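Progress report to the Lengyel Fund
Small grants program, second reporting period
Submitted by Mercy Shemweta, Brutia Toy Library
March 1, 2026

You asked us to keep this to one page and to be frank. We can manage the second.

Where we are

The toy library has been open on its new schedule since January. The old schedule was designed around when we were free, and the new one is designed around when parents are, which took us longer to think of than I would like to put in writing. We now open late on two evenings a week. The evening sessions are busy, the morning ones are civilized, and the early afternoon could be used for meditation.

Lending

The loan period is now 6 weeks, up from 4. Under the old rule most families returned things late and felt bad about it. Under the new one they return things at the same time as before and feel fine. Late notices have dropped sharply, and I would ask you to admire that figure without looking too hard at how we got it.

Santino Jara has finished moving the catalog out of the card drawers and into Luvix. He reports that the old cards listed a "large duck (good)" and a "large duck (other)". Both ducks have been found. We can't tell which is which, and they have been entered as equals.

Repairs

Rozália Szilágyi's repair evenings were the part of the proposal your reviewers liked least, so I am pleased to say they are going well. She has held 4 so far. People bring in a toy, sit down with her and mostly leave with the toy working, or at least with a clear idea of why it doesn't. The glue budget is spent. We have moved a small amount over from printing, as your rules allow, and the change is marked in the attached accounts.

The wheeled toys remain a problem. Axles go missing at a rate I can only explain by appetite. Cirilo Serrano is pricing a bulk order and will have two quotes by the end of next month.

What has not gone to plan

The branch at Vevau is not open. The landlord has been very nice about it in several letters, none of which contain a key. Bence Barta now has a meeting set up with the building office and has been told to come back with a date or a sandwich. If there is no date by the end of the next period we will ask to put the Vevau money toward a pop-up shelf in the clinic waiting room, where they do want us.

We also promised a parent survey. It went out and 12 came back. One was a drawing. The rest ask for more puzzles, fewer puzzles, and parking. I don't think we should draw conclusions from this, and we will try again with a shorter form and a pen attached to it with string.

Money

Spending is slightly under for the period, nearly all of it rent we are not paying at Vevau. Staff hours are on budget. Shelving went over, as shelving does.

Next period

We plan to rerun the survey, settle Vevau one way or the other, and write down the cleaning routine, which currently lives in Rozália's head. We will also start lending the shape blocks for under-fives in drawstring bags - the boxes have had enough. 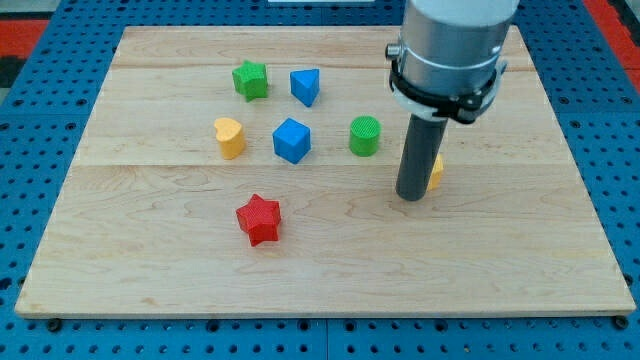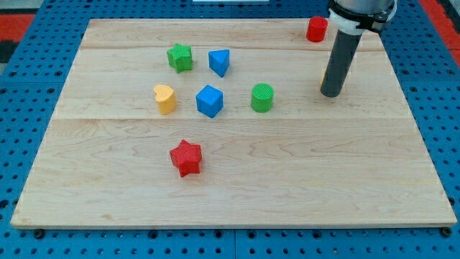
Toy shape blocks on a light maple board.

The accounts and the loan figures are attached separately. Questions about either should go to Cirilo, who enjoys them more than I do.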